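# Convocatoria: plazas para el taller de manipulación con dos brazos

El club de robótica Nesthorpe abre 4 plazas para estudiantes que quieran incorporarse al proyecto Grunari. El trabajo consiste en teleoperar una pareja de brazos, grabar demostraciones de tareas domésticas y revisar después los datos. El proyecto empezó en junio con la colocación de platos en un escurridor y ahora necesita más operadores.

## Qué harás

- Operar los dos brazos en turnos de 3 horas, siempre en pareja con otro participante.
- Variar la posición de los platos y de los objetos sueltos entre una grabación y la siguiente.
- Etiquetar los episodios y descartar los defectuosos.
- Anotar las incidencias en el cuaderno del puesto.

La meta del grupo es reunir 600 episodios válidos. Cada participante recibe una beca única de 500 euros al terminar. 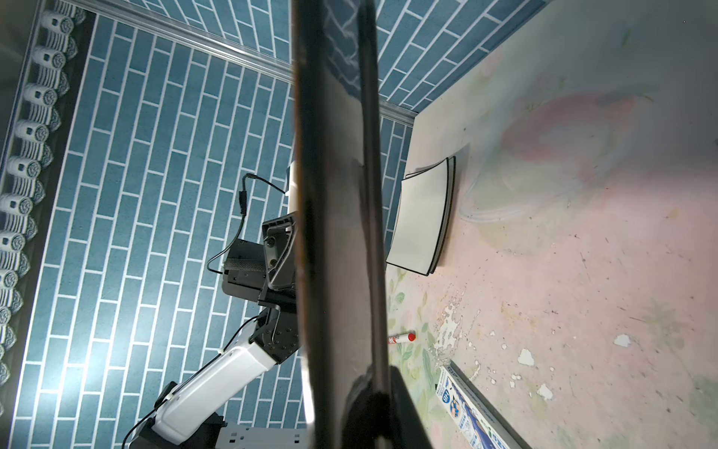
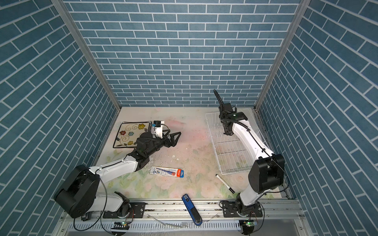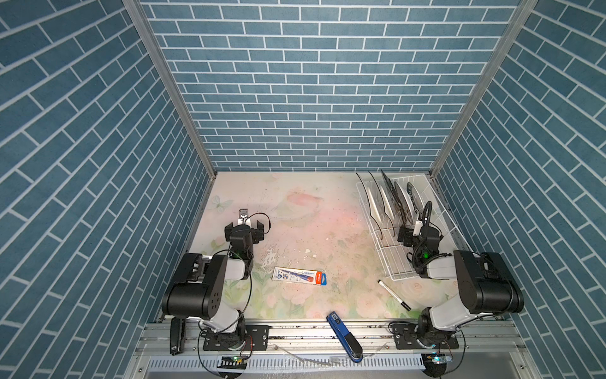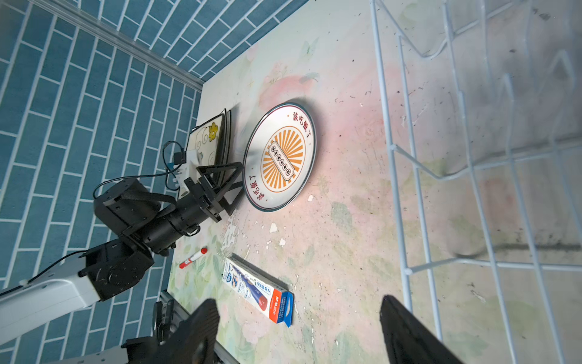 ## Requisitos

- Estar matriculado en un grado o ciclo formativo de informática, electrónica, mecánica o similar.
- Manejo básico de Linux y de la línea de comandos.
- Disponibilidad para dos turnos por semana.
- Paciencia con las tareas repetitivas. Un turno normal incluye muchas repeticiones del mismo movimiento.

No se pide experiencia previa con robots. La primera semana es de formación y corre a cargo de Hjalti Lund (puesta en marcha y parada de emergencia) y Chathurika Majumder (grabación y etiquetado). Quien ya sepa Python podrá colaborar también en Pernine, la herramienta interna con la que revisamos los episodios.

## Cómo solicitar la plaza

Envía una carta de una página y tu horario de clases a Lizeth Marulanda, coordinadora del taller, o entrégalos en papel en la secretaría del club. En la carta indica qué turnos prefieres, mañana o tarde, y si has participado antes en algún proyecto de grupo. No hace falta adjuntar expediente académico.

El plazo termina el 21/8/26. Las entrevistas son presenciales, en el propio taller, e incluyen una prueba corta de teleoperación que no puntúa. Las personas no seleccionadas pasan a la lista de espera del siguiente turno.

Dudas sobre convalidación de créditos: Merike Strazds.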